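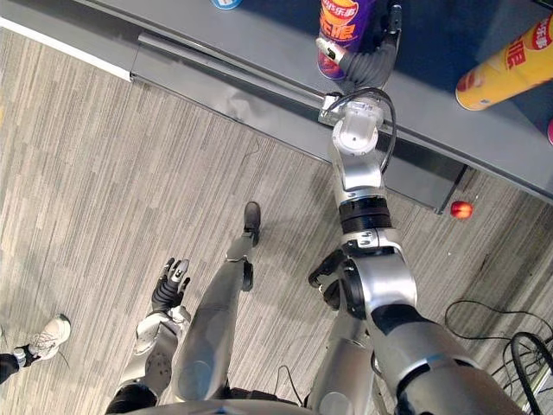 Mokurow Hanging Cabin Organiser

Cruise lines are generous with buffets and mean with shelves. The Mokurow hangs on the back of the wardrobe door and gives you somewhere to put all the things that would otherwise live on the spare pillow: sun cream, chargers, the daily programme, the other daily programme you picked up by mistake.

It folds flat and weighs 700 g, so it won't be the reason your case is overweight. You will have to blame the shoes.

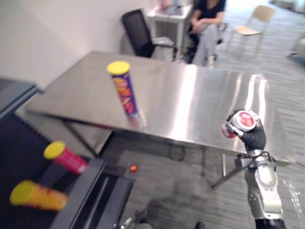

Tall tube with a yellow lid, short can in red and white.

What you get

Clear pockets on the front, mesh ones lower down, and a deep sleeve along the side. It comes with two padded hooks and a strap at the bottom to stop it swinging when the sea has opinions. Magnets are sold separately under the Wurnex name, for ships with steel cabin walls. Check with your line before you pack them.

Colours: Cerna (black) and Kubíček (a blue we argued over for most of June).
Wash: by hand, cool. Hang it up by its own hooks.
Guarantee: two years, not valid for items dropped off balconies. 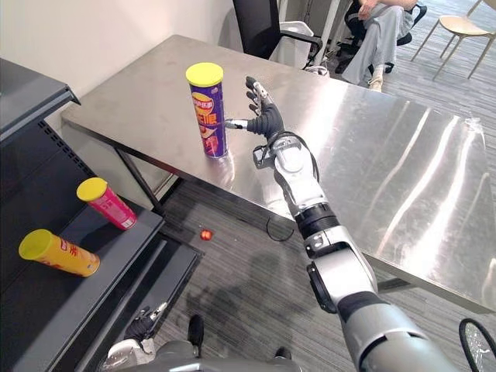
The side sleeve was the last thing we changed. The old one was cut for a water bottle and anything taller fell out at the first decent swell. Kristýna Zeman redrew it with a higher front and an elastic top, and it now suits the long thin shapes people bring back from port. A canister of crisps like the purple one with the yellow lid can travel standing up, which gives the contents some chance of still being crisps on the way home. Umbrellas go in too, handle first.

Page updated 2021-08-28. Orders leave us within 2 working days, unless we are on a ship.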